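Fivby bedroom tidy, fault subset

README for the held-out episodes, release 2
Last updated Jan 17, 2026

What this folder is

Episodes from the Movudstead bedroom set in which the left hand stopped responding while the robot was working at the bed. They were pulled from the main release in November and are kept here so people can look at the fault or test detectors on it. Do not mix them into training data for the clothes pickup task. The action labels are wrong from the point of failure on.

The main release has 121 episodes. This folder has 17.

The fault

The operator commands a grasp. The left hand starts to close, then freezes with the fingers partway. The arm keeps moving. The hand driver goes on publishing the last finger positions it received, with fresh timestamps, so nothing downstream sees a gap. In 7 of the episodes the operator kept going for several seconds before noticing.

We first blamed the teleop link, and Skye Innes spent a while on packet logs that were clean. The cause was the connector where the hand cable enters the wrist module. With the forearm raised and the wrist rolled inward, the cable loop pulls sideways on the plug and the data pair opens. Power stays up, so the fingers hold position and do not go slack. Reaching over a mattress puts the arm in that pose far more than the table tasks do.

Safety note

A frozen hand can still be holding something. In 2 episodes it was holding the sheet when the operator backed the robot away, and the sheet came with it. The robot stepped on the slack in one of them and the spotter hit the stop. No one was hurt and the robot was caught by the gantry line. If you reproduce this, keep the line on and do not walk the robot backward with a hand fault open.

What changed

The cable now has a strain clamp behind the wrist and a longer loop. The driver marks finger state as stale when the hand's own counter stops advancing. A stale hand blocks stepping until the operator clears it. Episodes recorded after the change carry hand_fw 7 or higher in the metadata.

The right arm got the same clamp. We never saw the fault on that side, but the routing is the same.

Files

episodes/ one directory per episode, head camera video plus joint logs
faults.csv onset time, recovery time if any, operator comment
driver_logs/ raw hand driver output, left side only
stills/ head camera frames

Known problems

Onset times were marked by hand by Ningsih Latuheru and checked by Hamish Geddes. Where they disagreed, the earlier time is in the file.

Recovery time is blank if the episode was ended before the hand came back.

Finger positions in the joint logs are not reliable after onset. Use the video.

Garment labels give color only. Garment type was entered differently by different operators and has been dropped.

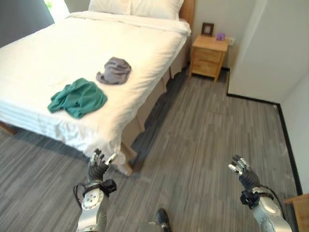

Magnus MacRitchie
Hardware lead, Fivby data collection

Head camera view, teal-green and gray garments on the bed, both hands up. The left-hand cable is the thin black one looping along the side of the arm. When you go through the videos, watch that loop together with the finger joints. Send corrections to faults.csv as a patch against release 2, with the episode name in the subject line.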